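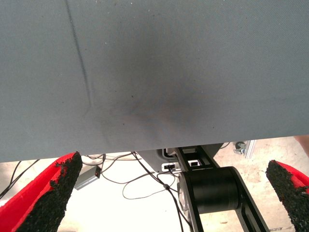

Why did the second batch of the Mulen walnut dye come out so flat next to the first one? My best guess is the iron. I tipped the ferrous sulfate into the pot before the hulls had finished steeping, and everything went a dull mushroom color instead of the nice warm brown we got in March.

08/01/2025, dye bench

OK, so today was a redo day. I weighed out 200 g of dried hulls from the Gareck bag (the older one, with the tape on it) and put them in the big enamel pot with enough rain barrel water to cover. Brought it up slow, kept it just under a simmer, and then left it alone while I cleaned the strainers, which badly needed it. The smell is something between wet leaves and old tea and I still love it.

Wool first this time. 100 g of the Farkadeck two-ply, washed last night and soaked again this morning, no mordant at all. Walnut doesn't need one and I wanted to see it plain. After the first hour it was already a good toasty brown, a lot deeper than the tag on the last skein! I pulled one short length early and one late and tied them to the card so we can compare once they're rinsed.

Then the iron, in its own bucket, which is how we should have been doing it all along. Just a pinch dissolved in a jar of hot water, poured into cool water, stirred, wool in after. The change is fast. I gave it 12 minutes and that was plenty, maybe even too much for the thin end of the skein. If anybody wants to try the same thing, please use the bucket with the black lid and ONLY that one. Iron gets into everything and the yellow pots will never be yellow again.

Notes on the Lục recipe: I tried following it for the cotton strips and I don't think I'm reading the tannin step right. It says to soak overnight and then "turn until even," and I have no idea if that means turn the cloth over or turn up the heat. I turned the cloth. Strips are on the rack by the sink, tagged with blue thread, please don't move them.

Still to do: strain what's left of the hull bath and save it in the glass jugs (it keeps fine, just burp the lids), order another 200 g of hulls, and find the good thermometer. The one in the drawer reads low and I don't trust it past a simmer.

Also we're out of the pH strips again.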